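August, notebook, Guner sketch show, sound and edit

Studio audio for the Urquhart monologue came back with the laugh track 10 frames ahead of picture. Checked the multitrack against the floor mix: the offset is constant through all 14 takes, so it is a sync setting and no drift. Slipped the audience stems in the session and left the lavs alone. Rafia Mohmand to confirm on the Surnico monitors.

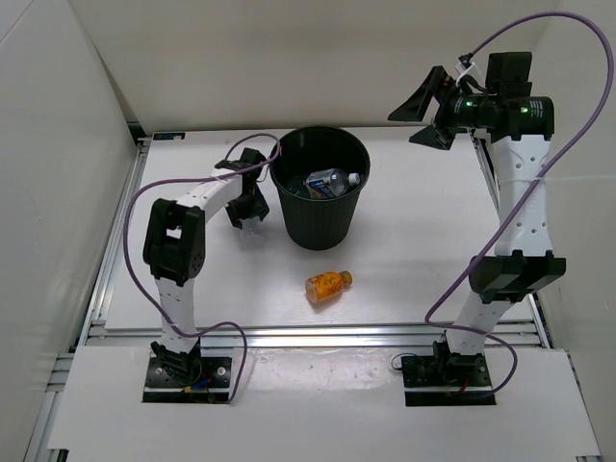
Take 13 remains the preferred one for the landlady entrance. Dialogue is clean except for a sleeve rub on the second line. Tried 2 repairs, kept the one with less filtering. Applause tail trimmed.

Open: music cue for the Rernovness sketch, still at temp level.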